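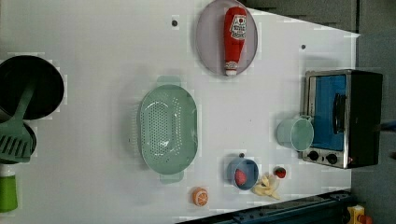 Toy kitchen things on a white table, with the ketchup on its plate.

Filed under: Backyard birds, House

5 min read

Last updated: February

We have one big window at the back of the house and birds fly into it. It faces the ravine, and on a bright morning the glass shows a very good copy of the trees. From the kitchen it's a nice view. From the feeder it must look like more ravine.

For the first two years in this house I told myself it was only the odd one. A chickadee would hit, sit stunned on the deck for a few minutes and go off again. I took that to mean it was fine. I've since read that a lot of them aren't fine and die later somewhere you don't see. Last fall we lost a white-throated sparrow and then a hermit thrush in the same week, and after the thrush I decided to deal with it properly.

What I'd already tried was hawk stickers. The previous owners left two of them on the glass, black silhouettes the size of a dinner plate. Birds flew around them and hit the clear part. I also tried leaving the blinds half down, which helped a little in the morning and did nothing by noon, when the outside of the glass was reflecting no matter what was behind it.

Joelle Khasawneh, two doors up, has markers on her sunroom and lent me the leaflet that came with hers. The main points were these. The pattern goes on the outside surface, because a reflection happens on the outside and anything stuck indoors can vanish behind it. The gaps have to be small, five centimetres or less in both directions. And it has to cover the whole pane, including the top, which I would have skipped to save time on the ladder.

I bought mine at Seo, the hardware store in Sketcombe. They had cord curtains and dot tape. The cords looked easier to put up, but our window is under a short overhang and gets a lot of wind, and I didn't want to listen to them tapping all winter. I went with the Zevum dots, in white. A roll has 4,000 dots on it and cost me $146 with tax, plus I bought a new squeegee. That is more than I planned to spend. It's also a roll that will do the side windows later, so I've stopped grumbling about it.

The tape is a clear carrier with the dots already spaced along it. You stick the strip down, rub it, and peel the carrier back so the dots stay on the glass. The work is all in the measuring. Our pane is 166 centimetres wide. I set the first column 5.5 centimetres in from the frame, went across every five after that, and it came out even at the other side, which was luck. Thirty-two columns of 37 dots, so 1,184 on that one window.

I did the measuring with masking tape along the top and bottom edges, marked in pencil. If you do this, mark both edges. I marked only the top for the first three columns and trusted my eye for the rest, and they wandered. By the bottom of the third one I was nearly a centimetre out. I pulled those off and did them again, and the dots that come off do not go back on.

Cleaning the glass took longer than I expected. I washed it with dish soap, scraped off the last of the hawk stickers with a razor blade, washed it again and then wiped it down with rubbing alcohol. The leaflet says to apply the tape above ten degrees. I started at nine in the morning, which was too early in the season for that, and the first strip wouldn't let go of its dots. I went in, had a coffee, and came back at eleven when the sun was on the glass. It went much better after that.

Gun-woo Yang came over in the afternoon to hold the ladder and ended up doing the rubbing while I did the lining up. With two people it goes more than twice as fast. He had a plastic scraper from his wallpapering that worked better than the one in the box. We finished a bit after four.

As for how it looks: from outside, in the yard, you can see a grid of white dots and there's no pretending otherwise. From inside I noticed them constantly for the first week. Now I see them when the sun is low and they throw small shadows on the floor, and otherwise I look past them the way you look past a screen. My sister thinks they're ugly. She's not wrong, but it isn't her window.

I also moved the feeder. It used to hang in the middle of the yard, far enough out for a bird leaving it in a panic to reach full speed before the house. It's now on a bracket less than a metre from the glass. The idea is that they can't build up much speed from there. I was sure they'd refuse to come that close to the kitchen, and for two days they did. Then the juncos started picking up seed underneath and the chickadees followed. The blue jays still don't like it - they sit on the fence and complain.

Since then I've heard one thump. It was a mourning dove that left a dusty smudge on the upper corner of the small side window, which has no dots yet. On the big window I haven't found a mark. It's only been the one winter, and the real test will be the spring migration, when everything comes up through Skomwood and the ravine at once. I'd like to have the side window done before then. I have plenty of tape, and I'm waiting for a day above ten degrees.

One thing I still need to sort out is washing. The leaflet says a soft cloth and no pressure washer. It doesn't say anything about a squeegee, and I have a new one. I'll try it on a bottom corner first, and if the dots lift I'll go back to the cloth.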